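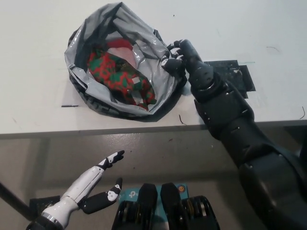
A grey bag with patterned fabric inside, on one of the white tables at Haltbridge.

Kourosh Mazandarani has packed and unpacked donated textiles for five years, the last two of them at the Haltbridge sorting room. He started on the shop floor in Bendley, where the bags came in through the back door and were opened wherever there was space.

"We had them on chairs, on the stairs, on top of the freezer in the kitchen," he says. "You lost things. A pillowcase would go in with the coats and you'd find it in March."

At Haltbridge everything is opened on a table. Mazandarani prefers white ones. Dark threads, pins and loose buttons show up on them, and he can tell at a glance whether the surface needs a wipe before the next bag.

The bags themselves take up more of his attention than visitors expect. Most are thin plastic and have been tied, untied and tied again.

"People pull from the bottom and the side goes," he says. "I stand the bag up, open the top and hold it by the rim. Then I look in before I take anything out. You want to know if there's glass in there."

What comes out is put into one of four groups: clothing, bedding and curtains, offcuts, and anything that has to go for rag. Prints are slower than plain cloth. A busy pattern can hide a stain or a small hole, so each piece is opened out flat and turned over once. Red and green fabrics are the ones he is asked about most, as they tend to be held back for the winter boxes.

"If it's red and green, somebody will say it's Christmas," he says. "Half the time it's a shirt. I put it with the shirts."

He keeps any tags on until the end. A care label gives the fibre and the washing temperature, and without one he has to guess by feel, which he doesn't like doing with anything that will be sold.

Last year the room dealt with 2,832 bags. Patricio Herrera, who runs the stockroom next door, would like the figure written on the wall. Mazandarani is less keen.

"Patricio likes a number. I said put up how many we had to open twice, that would be more use."

The sorted pieces are folded and go into boxes of 48 for the Bendley shop. Offcuts are sent to Punach, a quilting workshop, which takes them by weight and doesn't mind odd sizes. Empty bags in fair condition are pressed flat and used again for rag.

Asked what he would tell someone filling a bag at home, he thinks for a while.

"Don't fill it to the top. Leave enough to get hold of. And check the pockets, please. I had a set of door keys last month and we still haven't found the door."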